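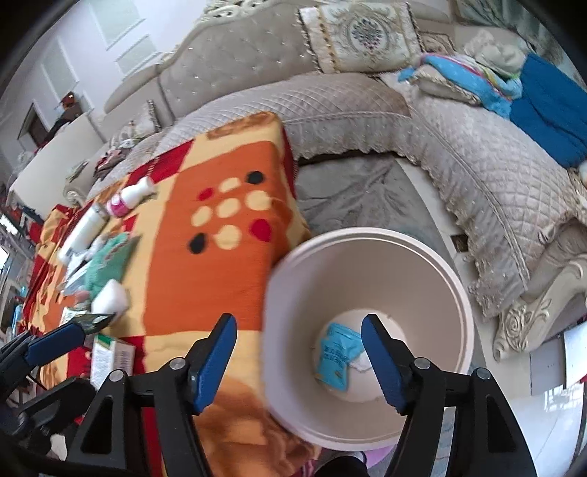
Comparing Grippers — Notes for Session 2
Reading time: 2 minutes

Start with the claim on the Praltia sheet: 400 cycles without a dropped object. Ask what the objects were. In this case, rigid blocks of one size, on a flat bench, all facing the same way. A figure like that tells you the motor didn't burn out. It says very little about tidying a room.

Household clutter is a harder test. Bottles lying on their sides will roll. Cartons have a right way and a wrong way to be held. Thin plastic packets and crumpled tissue are worse, and worst of all at the bottom of a bin, where the walls narrow and two fingers opened wide may have no space to close squarely. Putting a packet into a bin and taking one out again are separate tasks. Score them separately.

On ribbed pads: the supplier's argument is that ribs grip soft things better. Perhaps. Dwight Sawatzky's trial for Remanico changed the pads and the closing speed together, so we can't say which of the two helped. Read it for the method section and be rude about it in the margin.

Points to settle before you compare anything

- What counts as a grasp? Lifted, or lifted and held for 15 seconds?
- Who picks the objects? If it's the person who built the gripper, say so.
- Does a second try count? Réjean Doucette says yes. I say only if you report it.
- Can the camera see the fingertips at the moment of contact? A rim or a fold of blanket is enough to spoil the view.

The hand-held tool raises one more doubt. A person's wrist makes small corrections all the time, and an arm may not reach the same angle. Good results in the hand are a reason to try the arm — they are not results for the arm.

For next time: read the Ginting report, pages on failed grasps only, and bring one number from it you don't believe.

Course contact: Marlene Gauthier, Room 795 | Back to top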